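Wala 900 Tabletop
Solid Timber Work Surface, Honey Finish
By Bellness

Product code: 2262
Availability: In stock, Drurnus warehouse
Warranty: 9 years on the timber, 12 months on the finish

Overview

The Wala 900 is a replacement or build-your-own tabletop for home offices, hobby rooms and light workshop use. It is sold as a top only, ready to fit to your own legs, trestles or cabinet base. The timber has a straight grain running along the length of the top and is finished in a warm honey colour. The finish is a low-sheen hardwax oil, put on in two coats at the factory and buffed by hand before packing.

We have sold the Wala in its current form for several years. The main change to this version is the underside, which now comes sealed to the same standard as the top face. Earlier tops had a single coat underneath and could move a little in humid rooms.

Sizes

The standard top is 900 mm deep. Two lengths are kept in stock: 1026 mm for a single desk and 2262 mm for a bench that two people can share. Other lengths can be cut to order from the longer top. Cut ends are sanded and oiled to match before they leave us. Depth can't be altered on cut orders, as the front edge is already profiled.

In use

Most of these tops end up with equipment standing on them, and the finish was chosen with that in mind. It doesn't throw much glare back under a desk lamp, and small scuffs can be rubbed out with a grey pad and a dab of oil. Bare metal feet will mark it eventually. Stick felt or cork under anything heavy that gets shifted often, and lift it when you move it.

The grain still reads clearly with gear crowded onto the surface, and the colour sits well beside grey and black housings. If you want a quieter look, ask for the Pale finish, which uses the same timber with a white-tinted oil.

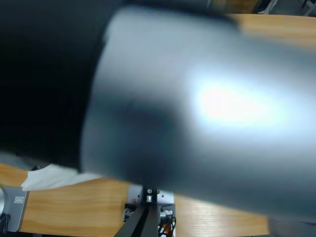 Care and cleaning

Wipe down with a damp cloth and dry straight away. A drop of dishwashing liquid in the water is fine for greasy marks. Don't use spray cleaners with ammonia or bleach, and keep methylated spirits off the surface altogether – it strips the oil and leaves a dull patch.

For spills, blot with paper towel or a tissue. Coffee and red wine should come up without a mark if you get to them within the hour. Ink is harder. A light sand with 240 grit and a fresh wipe of oil will usually deal with it, always working along the grain.

Re-oil once a year, or every six months if the table sits in full sun. One small tin of Alarcón Clear does the 1026 mm top twice over. Leave overnight before putting anything back on it. Rags used for oiling can self-heat, so lay them flat outside to dry before they go in the bin.

Fitting

The underside has no pre-drilled holes. Mark out your frame or leg plates, drill pilot holes and use the slotted brackets supplied. The slots let the timber move across its width with the seasons. Don't glue the top down and don't screw it hard to a steel frame without the brackets.

The longer top needs support at both ends and at the centre. It is a two-person lift.

What's in the carton

One timber top
Slotted brackets and screws
Sanding pad, fine
Care card

Legs, trestles and oil are sold separately.

Colour and grain

Timber varies from board to board and no two tops are an exact match. The honey finish deepens over the first few months, more quickly near a window. Move lamps, trays and monitor stands occasionally during that time, or you may find a lighter patch underneath them. If you are ordering two tops to sit side by side, put a note on the order and we'll pick a pair from the same batch where we can.

Delivery and returns

Stock sizes leave Drurnus within three working days. Cut-to-order tops take two weeks, or three for orders placed in August, when the workshop closes for maintenance. Delivery is to the kerb or ground-floor entrance – stairs can be arranged for an extra charge, quoted before dispatch.

Unused stock sizes can be returned within 30 days in the original carton. Cut tops can't be returned unless faulty. Please check the corners before signing for the parcel and report any damage by the next working day.

Questions about cutting, finishes or trade orders go to Milagros Bustos in the Bellness workshop office.

Page updated 10/07/2026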